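Kornholm's brown paper to cost 14p a sheet

Shoppers in Kornholm will pay 14p a sheet for brown wrapping paper from May, after packaging firm Lappalainen put up its prices for the second time this year.

The paper, long given away at market stalls and spread over every trestle at the Rareck fair, has become oddly precious. Lappalainen blames the cost of pulp. Stallholders blame Lappalainen.

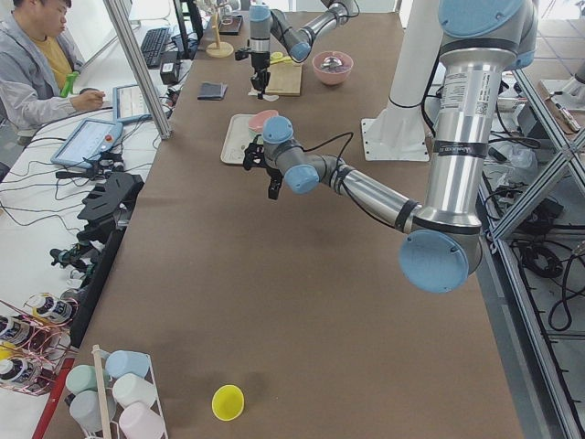 Rareck fair goes ahead

The fair will still open at 9am with 44 stalls, and organisers have bought 300 metres of the old stock - enough, they hope, to cover the tables and wrap the odd cheese.

Rival supplier Erkel says it can do the job for less, though its paper is grey. A petition against grey has drawn 34 signatures.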